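4. Storage of Celery Seed Before Sowing

4.1 Containers and airflow

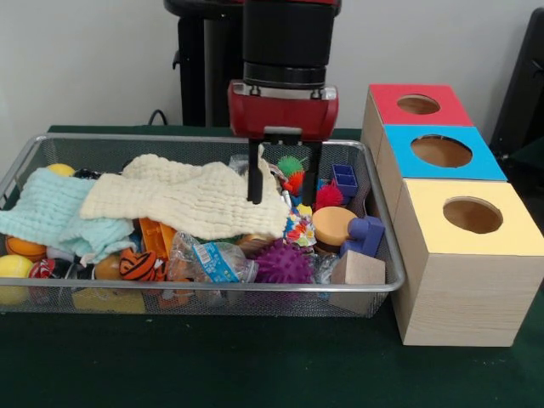
Figure 3. Open wire-mesh basket, silver-gray metal with a rounded rim.

Celery seed is small, light and slow to come up, and much of the advice given to home growers deals with what happens after it has been sown. Far less has been written on the months between harvest and sowing, when the seed sits in a shed or a kitchen drawer. Growers who save their own seed tend to keep it in whatever is at hand. In the June survey the most common answers were paper envelopes, glass jars with screw lids, and cloth bags laid together in an open basket. Fine mesh walls of the kind seen in Figure 3 let air pass on all sides, and a thick rim makes the basket easy to lift when it is full. Seed can't be put straight into mesh, so in our trial the basket treatment always meant seed in a closed cotton bag, with the bag set in the basket and no cover over the top.

We compared three ways of keeping the seed: paper envelopes in a drawer, cotton bags in a mesh basket on an open shelf, and glass jars with a tight lid. All seed came from one planting of the stalk variety Dallska, grown at Grosorberg and threshed by hand. The seed was cleaned over a fine screen and mixed thoroughly before it was divided, so that no treatment got more of the seed from the early heads than another. Each treatment was kept in two places, an unheated shed and a heated room in the main building. The shed faces north and has one small window, which was left shut for the whole of the storage period.

4.2 Length of storage and sowing

Seed was held for 16 weeks. At the end of that time 30 seeds were drawn from each container and sown on the surface of a moist seed mix, pressed down lightly with a flat board and left uncovered. Celery needs light to germinate well, and covering it with even a thin layer of mix can hold it back. The trays were watered from below. Overhead watering was tried in an earlier run and dropped, as it moved the seed into the corners of the cells and made the counts hard to trust.

Counts were made daily by Marcelino Gallardo. A seed was scored as germinated when both seed leaves had opened. This is a stricter rule than root emergence, and it gives lower numbers, but it matches what a grower would call a seedling. Counting stopped after 40 days. Seeds that had not come up by then were dug out under a lens where they could be found, and pressed with a needle to see whether they were firm or had rotted.

The shelf in the shed was disturbed once, on 25/08/2022, when the roof above it was being patched. The containers were moved to a bench in the same building and put back when the work was done. The seed was not opened. We have kept these containers in the results, and marked them in the data sheets.

4.3 Results

Seed from the glass jars came up first in both locations. In the heated room the gap between the jars and the other two treatments was small, and we would not want to make much of it. In the shed it was plain enough. Seed kept in envelopes there was slower to start and came up over a longer period, with late seedlings still appearing in the last week of counting. The seed in cotton bags fell between the two.

We had expected the bags in the open basket to do better than the envelopes in both places, on the grounds that moving air would keep the seed drier. That was the case in the shed. In the heated room the order was reversed on most counting days, though the lines crossed more than once. One possible reading is that a drawer in a heated room is already dry and steady, and an open shelf in the same room is exposed to whatever happens when doors and windows are opened. We did not log humidity at shelf height and can't settle the question with the data we have.

Of the seeds recovered at the end, those from the shed envelopes were soft more often than those from any other container. Firm seeds were found in all treatments. Some of them would probably have come up in time, and Griffiths reported late celery seedlings well past the point at which our counts ended. A longer count would have been useful, but the trays had started to grow moss and the seedlings that had come up early were shading the rest.

4.4 Comparison with bought seed

A packet of commercial Dallska seed, bought from the Kovembridge catalog, was sown alongside the saved seed as a check. It had been packed in foil. It came up evenly and close to the jar-kept seed in timing. We don't know how old it was when it was packed, or how it had been kept before then, so it serves only to show that the mix, light and watering were good enough for celery to grow in. It was left out of the comparison between treatments.

4.5 Limits of the trial

There was one harvest, one variety and one storage season. Heino Vasiliauskas, who ran the seed cleaning, noted that the Dallska heads had ripened unevenly and that the late heads gave seed of a paler color. Mixing should have spread this seed across the containers, but it may have widened the gap between the first and last seedlings in every tray. A variety that ripens more evenly might show the effect of the container more clearly.

Jars also carry a risk that this trial was not set up to measure. Seed that goes into a tight jar before it is fully dry will stay damp, and may mold. Ours was dried on paper for up to 2 weeks before it was packed, with the paper changed whenever it felt limp. Growers with less space or a wetter fall may find that hard to match, and for them a cotton bag hung or set where air can reach it would be the safer start, with the seed moved to glass later on. We did not test a change of container partway through storage – that treatment has been added to the plan for the next harvest, along with a humidity logger on each shelf.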